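Wurnau two-arm bench, reviewed after one season
Dariusz Sikora, Zawadzka Headwear, Ulby

We are nine people in the packing and display room, and in September we handled 2,000 caps and hats. I was asked to write down my opinion of the bench for our colleagues in Pristhorpe, who are thinking of ordering the same one.

What it does for us

The bench has two black arms on a frame around a wooden table. We use it for laying out caps on a small stand, so that the colours can be compared before an order is packed. It is a dull job and it used to take one of us a whole morning.

The arms are good with caps that have a firm brim. Soft knitted hats are harder, and I would keep a person close by for these. The grippers have narrow tips, so I also check thin fabric for marks afterwards. 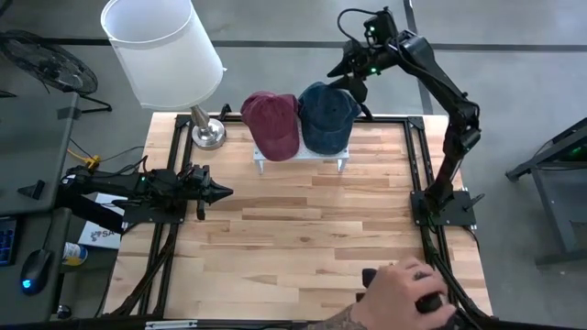
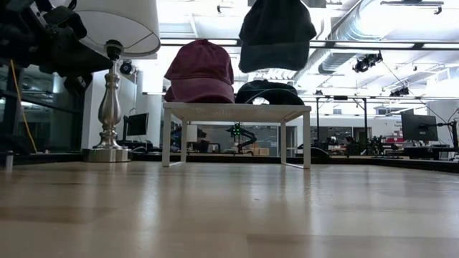
A maroon cap and a darker one on the white stand.

What changed for the staff

Nobody lost their place, but the work is different. Two of my colleagues learned to use the hand controller and they like it. One older colleague tried it and went back to packing, which was respected. I had wished for more training, because we got only one afternoon.

What I do not like

The cables take up space along the rails and I would like them better covered. The manual has 300 pages and a very poor index. Spare finger tips came late, twice.

My mark

Four out of five. If Pristhorpe orders it, please ask for the training in writing first.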